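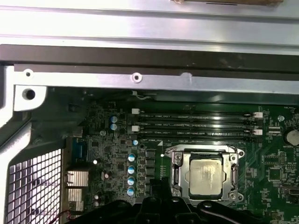
Teaching the arm to fit memory: your questions

What are you all doing at Girnham?

We teach a robot arm to put memory modules into desktop motherboards, and we do it by showing it. A person drives the arm through the job from start to finish, the computer saves what the arm saw and how it moved, and then we do it again. And again! Zoila Zapata started the project on a spare bench and it has grown into the busiest corner of the workshop.

Why memory modules?

Because they are lovely and awkward. You have to pick up a thin stick by its edges, line it up with a long narrow slot, get it the right way round and then press quite hard, evenly, without bending anything. People learn it in a few minutes with a friend beside them. Writing it out as a list of movements for a machine is a misery, and we have tried.

Do you start with an empty board?

The memory slots start empty, all four of them. The processor stays in its socket with the metal bracket round it, and the board stays in its case. We like keeping the case on, as the arm then has to learn to work near metal edges, capacitors and heatsinks, the same as you would at home with your sleeves rolled up.

By hand or by remote control?

Both. For the first rough lessons we take hold of the arm and guide it ourselves (we call this hand leading, other groups have other names). It's quick and great fun, and visitors pick it up in no time. The trouble is that your own hands get into the wrist camera's view. So for the lessons we keep, the driver sits at the next desk with a small copy of the arm, called Cora, and the big arm follows whatever Cora does.

Can the driver see the bench?

Only through the wrist camera. It's a rule of ours, and Wiremu Sutcliffe is very firm about it. If you can do the task with what the camera shows you, the robot has a fair chance too. If you keep wanting to lean over and peek, the camera angle needs sorting out before you record any more. You do get used to having the gripper across the lower part of the picture.

How many lessons have you recorded?

We aimed for 400 and ended up with 412. After checking, 385 went into training. The rest were thrown out, mostly for long pauses where the driver stopped to think. A few were mine.

So mistakes are thrown away?

Not all of them! A missed slot followed by a calm correction is one of the most useful things you can give it. Han-gyeol Wang now records some on purpose, starting with the stick a little too far left or tilted at one end. We only bin the ones where the driver gives up or the recording drops out.

How long does one lesson take?

Around 2 minutes for one stick, once you've had a morning's practice. Beginners take longer and that's fine. Please don't race. The arm copies jerky driving beautifully.

How does it know the stick is in?

The side latches are the best clue, so finish every lesson with the camera held still over both ends of the slot. Shalini Mittal also logs the pushing force at the gripper, and you can see a sharp little dip when a latch clicks over. I could look at those graphs all day.

Doesn't it damage the boards?

We use retired ones from the Konside repair shop, so nothing precious is at risk. There's a force limit on the arm as well. The power is disconnected before anyone starts, and everyone wears a wrist strap, drivers included if they touch the case between runs.

Can I have a go?

Yes please. Come by after 2 in the afternoon, when the bench is free, and ask for Aarti Thakur. She'll set you up with Cora and a practice board. Bring reading glasses if you use them, as the slots look very narrow on the small screen.

What's next?

The Minami case, which is much tighter inside. We begin in February.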